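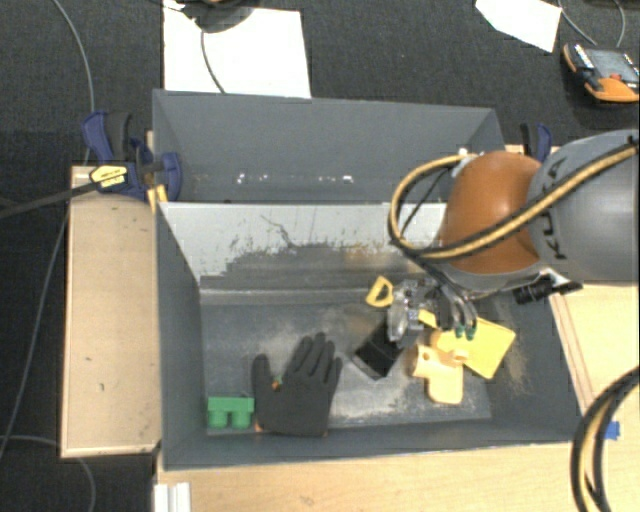
I paid for the Pruvudia card last month, all 12 fights of it, and I've been going back and forth on whether to keep buying these shows. The main event was good. The rest of the night was mostly waiting.

The broadcast started at seven and the last fight ended a little before one in the morning. I went back through the recording the next day and most of the dead time was walkouts, replays and a desk segment after every bout. Kickboxing is a fast sport. Three rounds of three minutes should not take half an hour to get through.

Pruvudia used to put the undercard up free on its own site. You could watch the first 4 fights, decide if you were in the mood, and then pay or go to bed. They dropped that in September and moved everything behind the one price. I understand wanting the money, but I found most of the fighters I follow now on those free undercards. I wouldn't have known any of them otherwise, and I certainly wouldn't have paid to see them.

Dulia does it the other way. Their shows are small – the last one drew 1,107 people, and they read the number out in the arena like they were proud of it. The prelims are free, the main card is cheap, and there's one commentator who mostly stays quiet while people are punching each other. The production isn't as nice. The sound went out for most of a round and the clock was wrong in the co-main. I still had a better time.

On the fights themselves, since that's what I meant to write about. The Pruvudia lightweight title fight was closer than the cards had it. I gave the challenger the first two rounds on body kicks alone. The champion came on in the third and clearly won the fourth and fifth, so I had it three to two for him, and one judge had it five to nothing. I watched the first round again and I can't find a way to score it for the champion. He landed a decent right hand near the end and that was it.

The heavyweight bout was bad. Both men were tired after four minutes and they leaned on each other until the bell. The referee broke them up over and over and never took a point from either one. If the rule says you get two warnings for holding, then use it.

The best fight of the night was third on the card, between two bantamweights who probably made the least money in the building. It ended with a left hook to the liver in the second round. The replay angle they picked was from behind the referee, so you mostly saw his shirt.

Pruvudia announced 2,299 in attendance, which looked fair on TV. The upper level was curtained off, and the floor seats filled in by the time the title fight came on.

I'm going to skip their next one and read the results in the morning. Dulia has a show the week after, with a rematch at welterweight that I've wanted for a while. The first meeting was a draw and I thought the shorter guy won it. Prelims start at six.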